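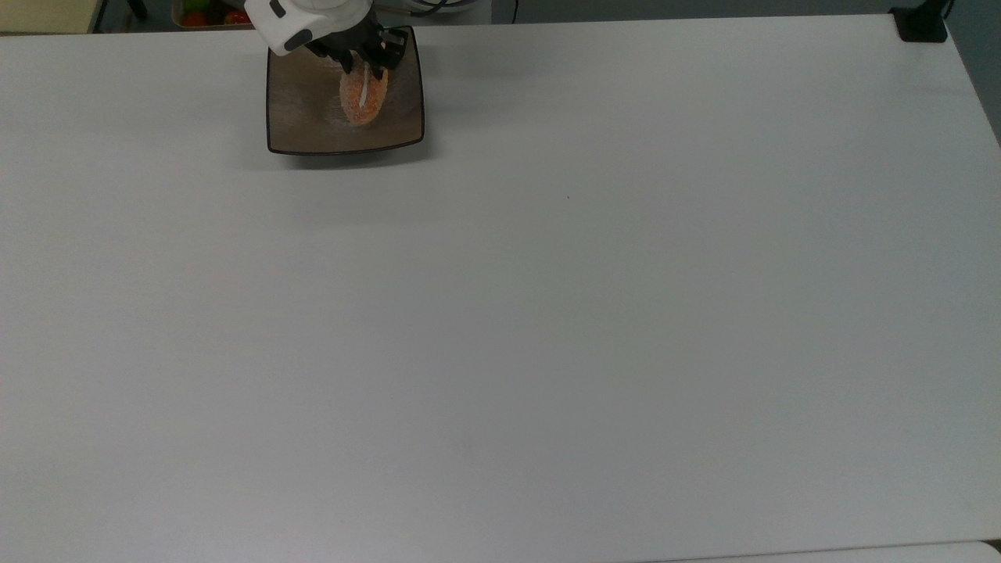

4.3 Teller-Aufgabe: Aufbau und erster Griff

Stand: März | Redaktion Handbuch, Robotik-AG Modton

Suchbegriff eingeben Suchen

Dieser Abschnitt gilt für die Teller-Aufgabe der AG und für das Training zum Okis-Schülerwettbewerb. Der Arm muss eingerichtet und nach Abschnitt 4.2 referenziert sein. Gearbeitet wird zu zweit: Eine Person bedient das Programm Jesis, die andere steht am Not-Halt und hat während der Fahrt keine andere Aufgabe.

Benötigt werden:
- quadratischer Teller mit hochgezogenem Rand
- ein Probestück aus der Kiste »Villa«
- weißes Klebeband und Bleistift
- Laufzettel (Vordruck 1.226)

ACHTUNG: Vor jedem Eingriff auf der Tischplatte die Fahrt in Jesis anhalten und den Not-Halt drücken. Das gilt auch dann, wenn nur der Teller gerade gerückt werden soll.

Teller und Probestück auflegen

1. Tischplatte abwischen und trocknen lassen. Keine Laufzettel, Stifte oder Becher im Fahrbereich ablegen.

2. Teller auf die Startposition stellen. Die vier Ecken beim ersten Mal mit kurzen Bleistiftstrichen auf Klebeband markieren. Eine leichte Schrägstellung ist zulässig, muss aber auf dem Laufzettel vermerkt werden.

3. Probestück auf den Boden des Tellers legen. Es darf nicht auf dem Rand aufliegen. Bei länglichen Stücken die Richtung der langen Seite in Jesis unter »Objekt > Lage« eintragen.

4. Prüfen, ob die Kabel am Arm frei hängen und sich beim Absenken nicht um die Gelenke legen können.

Hinweis: Der Tellerrand ist das häufigste Hindernis. Wird der Greifer zu flach angefahren, schiebt er den Teller vor sich her. Die Anfahrt deshalb immer von oben wählen.

Griff anfahren

5. In Jesis das Profil »Teller« laden und die Geschwindigkeit auf »Langsam« stellen. Das Profil ist für alle Gruppen gleich und wird nicht überschrieben.

6. Greifer öffnen und auf die Vorposition fahren. Sie liegt 92 mm über dem Tellerboden.

7. In kleinen Schritten absenken, bis die Fingerspitzen auf Höhe des Probestücks stehen. Von der Seite kontrollieren, nicht nur über das Kamerabild. Berühren die Finger den Teller, sofort anhalten und zurück zur Vorposition fahren.
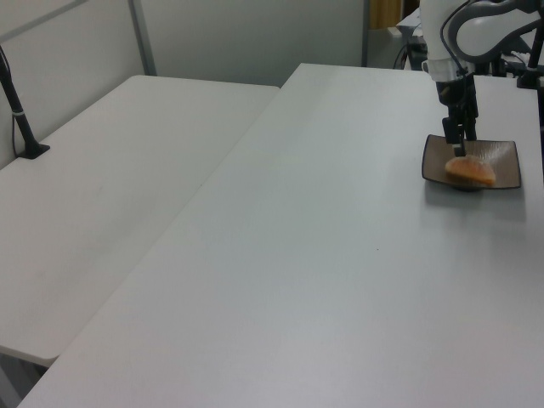

8. Position mit »Punkt speichern« sichern. Als Namen die Gruppennummer und einen Buchstaben verwenden, z. B. 3a.

9. Greifer schließen. Kraftwert 41 nicht überschreiten, weiche Probestücke werden sonst eingedrückt und sind für die nächste Gruppe unbrauchbar.

10. Probestück anheben, kurz halten und wieder auf dem Teller ablegen. Danach zur Vorposition zurückfahren.

11. Ablauf dreimal ohne Eingriff wiederholen. Für einen Durchgang stehen im Wettbewerb 180 Sekunden zur Verfügung, die Zeit wird ab dem Verlassen der Vorposition gemessen.

VORSICHT: Probestücke, die im Greifer waren, nicht essen. Krümel vor dem nächsten Durchgang vom Tisch entfernen.

Wenn der Griff nicht gelingt

Probestück rutscht weg: Griffpunkt näher zur Mitte des Stücks verlegen und Schritt 7 wiederholen.

Teller hebt mit ab: Griffhöhe prüfen. Vermutlich fasst ein Finger unter den Rand.

Jesis meldet »Lage unbekannt«: Eintrag aus Schritt 3 fehlt oder wurde nicht bestätigt.

Laufzettel ausfüllen und in der Mappe der Gruppe abheften. Weiter mit Abschnitt 4.4, Ablegen auf einem zweiten Teller.

© Robotik-AG Modton | Kontakt | Impressum | Nach oben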